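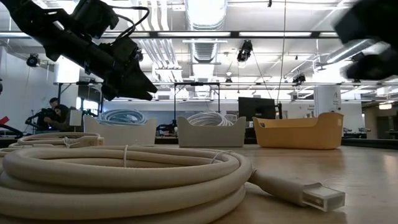 **husari_940:** Evening all! I finally want to wire the upstairs rooms before March, and I keep going back and forth – buy ready-made cables, or one big reel and crimp my own ends?

**lonixfan:** Ready-made, every time. I did my whole house that way and slept fine, bless those little molded plugs.

**Rarnik:** Have to disagree, friend. You'll never pull a plug through a snug hole in a joist. I bought a 900 foot reel and still have 100 left for the garage.

**lonixfan:** Fair, but my first crimps were dreadful and I wasted a whole evening on them!

**husari_940:** Reel for the walls, ready-made for the desks, then. Thank you both so much.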